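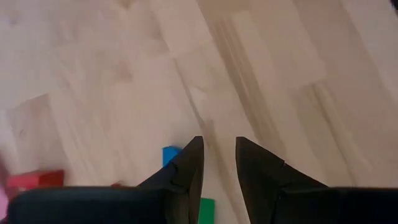
Fingers open, blocks within reach.

Teaching by hand at the Jiltgate bench

04/12/2025 | 3 min read | 18 shares | 2 comments

Search the newsletter Go

If you've walked past the robot bench lately and seen someone hunched over the controls, holding their breath, that was probably Noémi Kun picking up a toy block. She has been teaching the arms to clear colored blocks into trays, and she'd like more people to have a go at it, because it's a lot more fun than it sounds!

No programming is needed for this part. You take hold of the pair of hand controls, the arms on the table follow what your own arms do, and the computer saves the whole thing: where the joints went, when the fingers closed, what the cameras saw. We call one complete run a demo. Collect enough good ones and Carix, our training setup, tries to learn the job from them (that's the idea, anyway, and we're still finding out how many "enough" is).

The odd part for beginners is that your hands know how to pick up a block and the controls don't care. You can't feel the wood. You squeeze, you watch the fingers, you squeeze a bit more. Győző Katona told me he spent his first session chasing one block in a circle and loved every minute. After 10 practice runs most people stop thinking about their elbows and start thinking about the blocks, and that's when the demos get good. 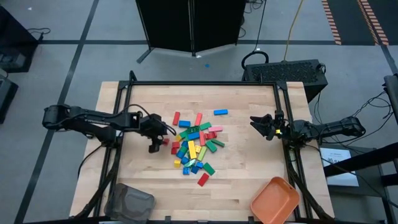 Piles are the hard bit, and also my favorite. When blocks lean on each other you have to decide which one to take first, and the robot only learns that choice if you make it clearly. Noémi's advice is to start at the outside and work in. Take the loners, then anything lying flat, then the ones that are propped up. If a block slips, don't hit stop! Open the fingers, back off a little, come in again. A run with a clean recovery in it is worth keeping, since the robot is going to fumble too and needs to have seen what to do next.

Some other things we've picked up along the way:

Go slower than feels natural, but don't freeze. Long pauses get learned as well, and then the arm sits there daydreaming over a block.

Use the arm that's on the near side of the block. Reaching across works fine until the other arm wants to be in the same spot.

Mix the blocks up between runs. A pile that looks the same every time gives you a robot that only knows one pile.

Call out "bad one" as soon as you know a run is spoiled, so whoever is on the keyboard can mark it. Trying to remember afterward is hopeless.

A session takes around 2 hours with breaks, and you'll want the breaks, your eyes get tired before your hands do. We work in pairs, one person driving and one on the keyboard, then swap. In May we hope to move on to Flurkine, Győző's plan for folding small towels with the same arms, and I can't wait to see what cloth does to our confidence.

To book a place, put your name on the Vincze sheet by the door or reply to this newsletter.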